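Paper on the table: the case for a cheap surface

Published 2026-07-06 in Opinion

Most advice on looking after a wooden table concerns finishes. The reader is told to oil it, wax it or varnish it, and to repeat the process at intervals that vary with the writer. I have followed such advice on three tables and do not dispute it as far as dining goes. A table that is used for making, sorting, mending and looking at things is a different matter, and for that use I hold that the correct surface is a sheet of plain white paper laid on top of the wood and replaced when it is spoiled.

The position is not popular. In Skurnunby, where I rent a workroom, the shared benches are fitted with rubber cutting mats, and the printed rules ask users to wipe them down after each session. The rules are sensible and the mats are good mats. They are also dark green, covered in a grid of yellow lines, and marked with every cut made since they were bought. An object placed on one is competing with a great deal of other information.

Paper has a single colour and no pattern. A scratch, a loose crumb, a smear of glue or a dropped screw shows on it at once. A coloured thing set on it can be judged for colour without the yellow cast that pale timber throws upwards under a warm lamp. The same test on bare wood is less reliable, and on a patterned oilcloth it is close to useless.

Colour is where the difference is largest. Blues suffer most. A mid blue standing on light wood looks slightly greener than it is at the lower edge, and a matte surface makes this worse, as there is no highlight to compare against. Put paper beneath it and the base reads as the same blue as the rest. Small pale specks and streaks in the surface can then be seen for what they are and are not confused with the grain behind. 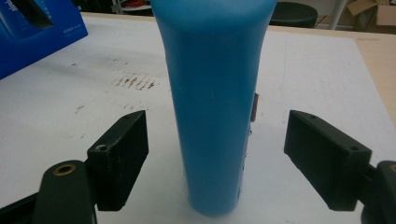 The second argument is about edges. A sheet of paper marks out a working area without any fixture. What is on the paper is in use; what is off the paper is waiting. I have tried trays for the same purpose and gave them up, as the rim of a tray gets in the way of the wrist and stops long items lying flat. Paper has no rim. An item can lie half on and half off it and nothing tips.

There is a question of weight. Ordinary copier paper at 80 grams per square metre creases too readily and slides when a heavy object is turned on it. I use 90, which costs slightly more and lies flatter after being rolled. Above about 160 it behaves as card, holds its curl, and has to be taped at all four corners, at which point much of the convenience has gone. My own supply comes from Eyvindsson, a stationer near the harbour, on a roll 589 mm wide. The odd width is a mill remnant and is priced accordingly. It happens to suit a narrow table, with a strip of wood left exposed along the front for the forearms.

Objections are usually of three kinds.

The first is waste. It is a fair objection and deserves figures. A roll of 10 metres lasts me most of a year, January being the heaviest month, as that is when I do the repairs put off over the holidays. Each length is used on both faces. After that it wraps brushes, lines a drawer or goes into the recycling if it is clean enough to be accepted. A rubber mat lasts longer, but it cannot be recycled where I live, and the wipes and sprays bought to keep it clean are seldom included in the comparison.

The second is that paper does not protect the wood. This is correct. It will stop a pencil mark or a light scuff. It will not stop a knife, and it will hold spilt water against the surface long enough to raise the grain if it is left there. Anyone working wet should put down something impermeable first. I would add only that protection was never the main reason for using it. The table is solid and can be sanded. My concern is with being able to see the work.

The third is appearance, and here I part company with most writers on the home. The magazine published by Kinus, the furniture showroom, ran a feature last winter on the working table as a decorative element, with jars, linen runners and a lamp at each end. The effect was attractive and there was nowhere left to put anything down. A papered table looks plain, and slightly institutional, and I consider this acceptable in a piece of furniture that has a job.

The same reasoning extends to the wall. A table pushed up against shelves or a pinboard has a busy background at eye level, and one looks past the object at the clutter each time one looks up. A pale, unpatterned wall costs nothing beyond the paint. When I moved from the front room at Salilden to the present workroom I took down two framed prints for this reason and have not put them back up. The shape of a thing is read mainly from its outline, and an outline is much easier to read when what lies behind it is plain.

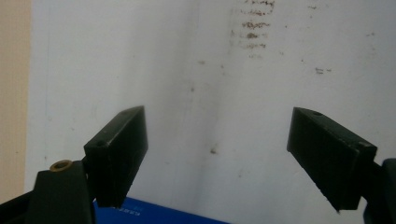 Pale wall behind, with a blue object low down.

Some practical points for those who wish to try it. Cut the sheet with a knife and a straight edge and avoid tearing it, as a torn edge lifts and catches sleeves. Lay it with the curl facing down. Tape at 2 corners only, diagonally opposite, using low-tack tape; four corners will cause the sheet to buckle in damp weather. Change it before starting a new job and not after finishing the last one, as offcuts and notes written in the margin are sometimes wanted the next morning.

Gloss paper should be avoided altogether. It reflects the lamp, and things with rounded bases move about on it. Brown wrapping paper is stronger than white for the same money and I can see why people choose it, but it darkens everything placed on it and hides brown and orange parts in particular. For parcels it is ideal. For a table, white, uncoated, 90 grams, off the roll.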